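Week 6 notes: break-even, or how many cups of coffee pays the rent

OK, so last time we got stuck on fixed costs and I promised I'd go slower. Fixed costs are the bills that show up even if you sell nothing. For our pretend-you-own-it coffee stand, Badano, that's $700 a month for the spot plus $98 for insurance and $34 for the phone, so $832 total.

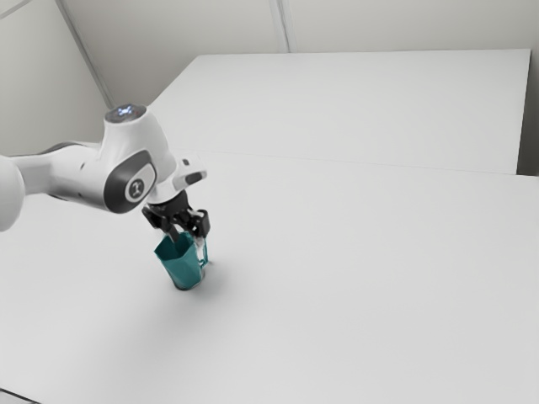 Variable costs go up with every drink (beans, milk, lids). I put those at $1 a cup and we sell at $5, which leaves $4 from each cup to throw at the bills. That $4 is the contribution margin. Please learn the name, it's on the May quiz!

Now divide: 832 / 4 = 208 cups a month. Comfort Dogbe asked whether you round up if it doesn't come out even, and yes, always up, you can't sell a third of a latte.

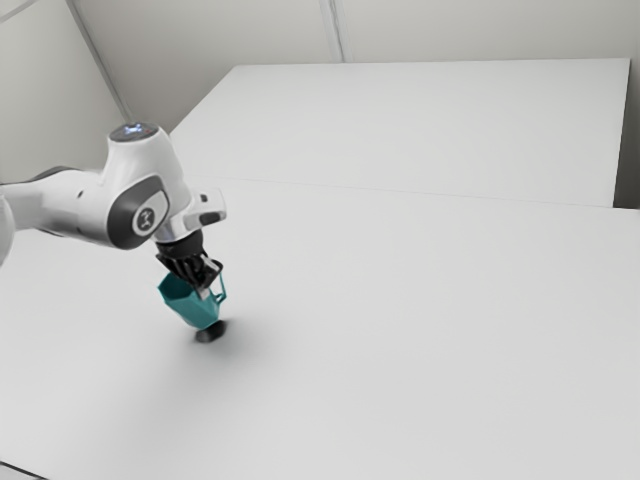 Suppose Badano raises its price by 20 percent. New price is $6, margin is $5, and 832 / 5 = 166.4, so 167 cups. Looks great on paper, but will the same people still stop by? That's demand, chapter 7, and I'm itching to get there.

For next time: redo all of this for Vumico, the bike repair shop in the back of your packet. Watch out, the owner's loan payment is fixed but the parts aren't. Show your steps, even the boring ones.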